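Home | Recipes | Techniques | FAQ | Contact

Bread in a casserole pot: frequently asked questions

These answers cover baking a yeasted loaf in a lidded pot when there is no baking stone or steam oven in the kitchen. They refer to the basic Sokard loaf, which uses 500 g of strong white flour.

Why use a pot at all?

Dough gives off steam as it heats. An open oven vents most of that steam, and the crust sets early. A closed pot holds it around the loaf, so the surface stays soft for longer and the loaf can rise further before the crust forms.
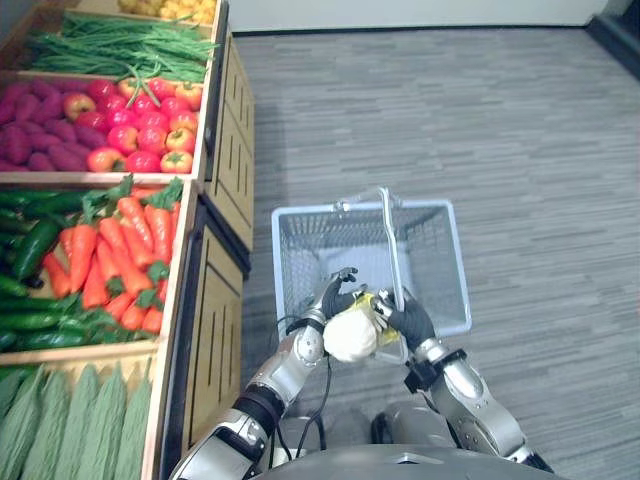

Which pots are suitable?

Any lidded pot rated for 240°C, including the knob. Many lids are fitted with plastic knobs rated to 200°C or less. Replace these with a metal knob or use a different lid. The Mulier pot has a metal knob as standard. A pot 24 cm across suits the basic loaf. In a wider pot the dough spreads and the loaf comes out flatter.

Does the pot have to be preheated?

For enamelled iron, yes, unless the maker says otherwise. Put it in the cold oven with the lid on and allow 30 minutes after the oven reaches temperature. Unglazed clay should go into a cold oven with the dough already inside.
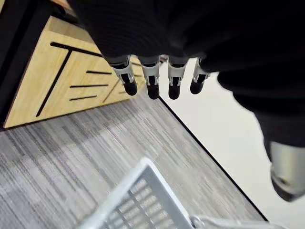
Add 10 minutes to the covered stage when starting from cold. The crumb is slightly closer by this method, and the base is paler.

How do I get the dough in safely?

Turn it out on to a sheet of baking parchment, score the top, and lower it in by the corners of the paper. Check the temperature rating on the packet, as some papers are rated only to 220°C. Wear dry oven gloves. A damp cloth conducts heat quickly.

When does the lid come off?

After 30 minutes at 230°C. Bake for a further 15 minutes uncovered. In a fan oven, set 210°C for both stages.

Can I add vegetables to the dough?

Yes, up to 180 g of prepared weight. Grated carrot should be squeezed in a cloth first. Roast tomatoes should be cooled and drained. Cooked sweet potato holds a good deal of water, so hold back 40 ml from the recipe and return it only if the dough is stiff. Fold everything in after the first rise.
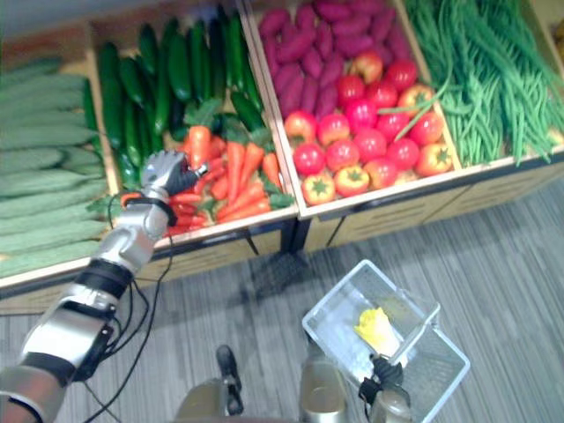
Vegetable display with carrots and cucumbers.

Why is the base burnt?

The pot is too close to the lower element. Move it up one shelf, or slide a baking tray on to the shelf beneath. The Tiedemann tray is heavy enough not to warp at this heat.

Can the same method be used for rye?

Only for mixed doughs with up to 40 per cent rye flour. Wetter rye doughs need a tin. See the Kidik rye page for quantities.

Contact the Sokard test kitchen | © Sokard Baking | Back to top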